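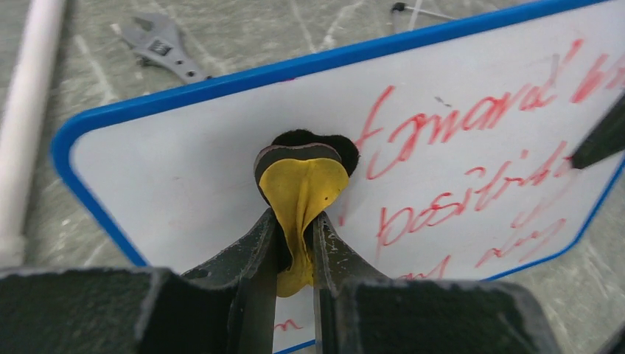
Padding Your Gripper Fingers So They Hold Round Things

Posted Friday, June 25, 2021 by Carter Lachance

If your arm has plain metal fingers like ours did, you already know what they're good at. Anything squashy is a pleasure. A soft eraser folds up a little between the fingers, the grip spreads out, and you can push it along a whiteboard all evening. Then you hand the same gripper a smooth plastic rod and it swings like a pendulum, because two flat faces touch a cylinder along two skinny lines and that's all the grip you get.

The fix is foam, and I'm a bit in love with it! We did ours on a bench at Siten, the shared workshop where I spend most of my spare hours, and it took one evening plus the overnight cure. You don't need a machine tool for any of it.

What you need

Dark gray foam, dense enough that you can't pinch it flat with two fingers
Contact cement and a throwaway brush
Rubbing alcohol and a rag
300 grit sandpaper
A long sharp blade (a fresh snap-off knife is fine)
Thin cardboard for a template
Masking tape
Something long, straight and round to test with

Step 1: Clean and scuff the fingers

Power the arm down and unplug it. Wipe both fingers with alcohol, then sand the faces that will take glue. If the paint is chipping, sand the loose edges until they stop flaking. You don't have to go to bare metal everywhere, but cement stuck to loose paint will come off with the paint. Wipe again and leave them alone until they're dry.

Step 2: Cut the blocks

Trace each finger on cardboard and add a generous border on the outside. Keep the inner face exactly the size of the finger. This is where Melahat Soylu set me straight. I wanted fat pads on the inside as well, and she pointed out that all the thickness there comes out of your closing distance. Thick on the outside, thin where they meet.

Cut with long strokes and let the blade do the work. Sawing leaves a ragged face. Round the outer shoulders with sandpaper once the block is cut – the foam turns fuzzy, and it picks up every bit of lint in the shop from then on. Doesn't hurt anything.
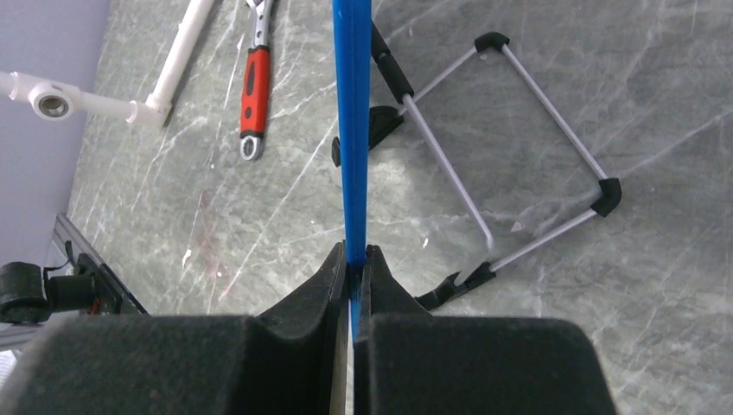
Step 3: Glue up

Brush cement on both the foam and the metal, wait until it's tacky, and press them together. Contact cement grabs right away, so line up the inner edge first and roll the rest down. Wrap with masking tape, leave the gripper open, and go home. I closed mine "just to see" on the first try and had to peel the two pads off each other with a putty knife.

Step 4: Reset the closed position

Your controller still thinks the fingers are their old thickness. Close the gripper in small steps until the pads just touch and save that as the new zero. On our controller, a Vollano, the number came out at 3,278. Yours will be different, so please don't copy it. Then drop the force limit and creep back up. Foam needs some squeeze before it starts to hold, and you'll be surprised how little.

Step 5: Test upright

Clear the middle of the table. Stand the rod between the fingers by hand, close slowly, and let go. Now jog the wrist a few degrees each way and watch the far end of the rod, where any slip shows up first. If it leans, check these:

The pads meet at the top but not the bottom (sand the high spot)
The force is too low (go up one notch at a time)
The rod is greasy (alcohol again)
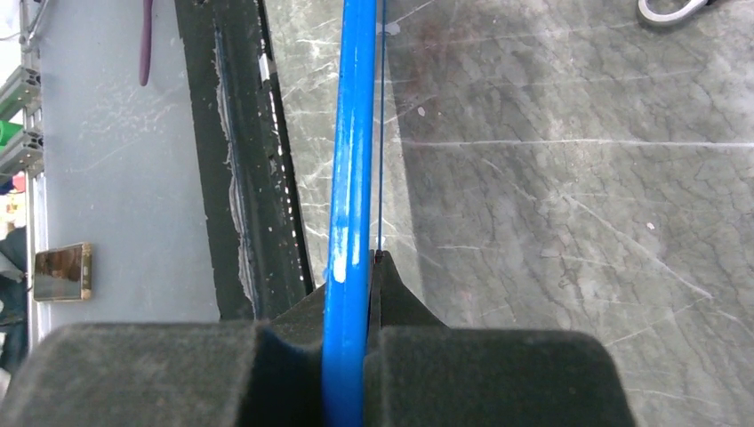
If you have any string or thin cable running near the grip, trace the whole length of it before you move the arm. Let it run alongside the rod with nothing crossing between the pads. Foam will swallow a string quietly and you won't feel a thing until something pulls.

Step 6: Try some real moves

Start with slow straight lifts, then add rotation. We ran three speeds with three tries at each, and the fastest one was still rock solid, which got a cheer out of Ghislain Morin, and he mostly comes in to fix bikes. Long rods wobble at the tip when the arm stops suddenly, so soften the deceleration before you blame the pads. 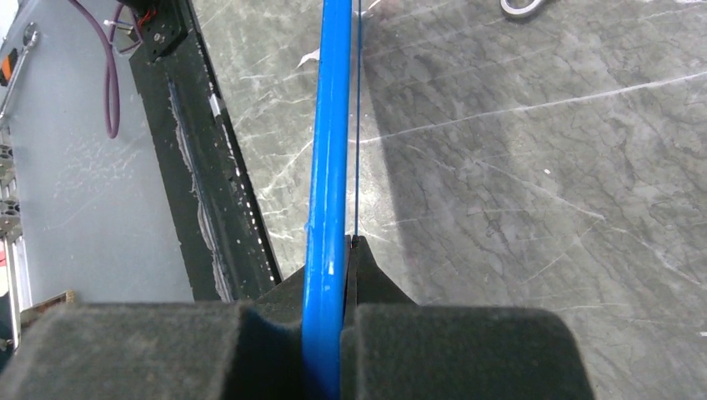
Keep an eye on the inner faces for the first few sessions. A shallow groove will form where the rod sits, and I'd leave it alone – round things settle into it nicely. Replace the pads when the groove gets deep enough that thin parts slide around in it, or when a corner starts lifting. Old cement rubs off with a thumb and some patience.

Lucie Charbonneau is cutting a stiffer pair in July for flat parts, and I'll add her template to this page once she's happy with it.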